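La boutique Flellesen déménage (et moi avec mes tampons !)

Coucou les scrappeuses et les scrappeurs ! Petite nouvelle du jour, je l'attendais depuis la rentrée : la boutique Flellesen, celle où je laisse une bonne partie de mon argent de poche, quitte son petit local et rouvre le 17 novembre dans l'ancienne mercerie, deux rues plus loin. J'y suis passée hier et les étagères sont déjà montées, avec tout un mur pour les papiers imprimés (33 tiroirs rien que pour les unis, j'en rêve la nuit).

Côté rayons, les tampons Urkell restent, ouf ! On retrouve aussi les encres Björklund, y compris le petit vert sauge qui manquait depuis l'été, et les dies passent au fond, près de la grande table. Si vous cherchez les enveloppes carrées, elles sont maintenant à côté de la caisse. Il y a en tout 2 051 références, et j'ai bien l'intention de fouiller partout.

Les ateliers cartes reprennent dans la foulée. Le premier est consacré aux cartes de vœux, avec embossage à chaud et fenêtre à secouer, et il reste encore des places. Venez avec vos ciseaux fins et votre colle, le papier est fourni. En décembre, il y aura deux séances pour les étiquettes cadeaux, dont une pour les enfants à partir de huit ans (les miens sont déjà inscrits, les paillettes aussi).

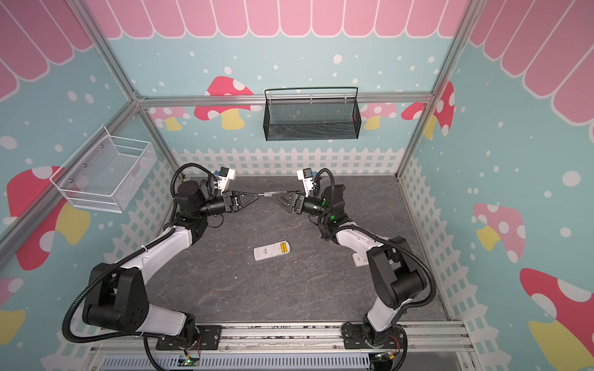

Deux bras articulés, face à face, tiennent ensemble un petit objet fin.

Dernière chose, la collecte de cartes pour la maison de retraite continue. On en est à 269, faites main, et il y en a de superbes ! Vous pouvez déposer les vôtres dans la boîte Vovton à l'entrée de la nouvelle boutique, sans enveloppe fermée et avec un petit mot à l'intérieur si le cœur vous en dit. Pour ma part j'en ai encore six à finir, avec des houx et beaucoup trop de ruban. Bises et bon scrap !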